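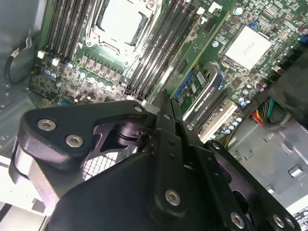 Jenő Farkas

Search this unit Go

Week 11: What happens to old office equipment

Read the Plitinier case before the tutorial. It runs to 13 pages, and you can skip the appendix.

Organisations replace desktop computers on a cycle, usually set by the warranty and the lease and seldom by the condition of the machine. The older unit then has some value left, but only if somebody is prepared to collect it, wipe it, test it and find a buyer. Each step costs labour. When labour costs more than the resale price, the machine goes to recycling whether it works or not.

Three terms you will need:

Book value — what the accounts say it is worth. Often zero by the time of disposal.
Residual value — what a buyer would pay today.
Recovery value — what the parts and metals would bring, less the cost of getting them out.

Memory and processors hold their price better than cases and power supplies. A motherboard is harder to place, as it suits a narrow range of machines.
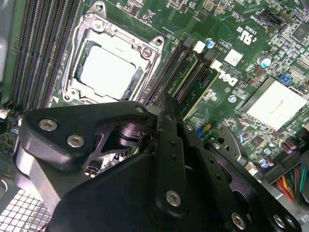

Oduor Shemweta: I'd question whether residual value means much for a council our size. Girndale had some 2000 units to move and could get a quote. We had 11, and no dealer would give us a price until they were on the truck.

Small lots do get pooled in some regions, and the Bloxham reading covers how the proceeds are split. Note who carries the risk if a drive hasn't been wiped.

For the tutorial, prepare 2 short answers:

Why might a lease discourage repair?
Who should pay for freight from Rarnau, and at what point does ownership change?

The written assignment is due in August. Label your spreadsheet columns and show your working.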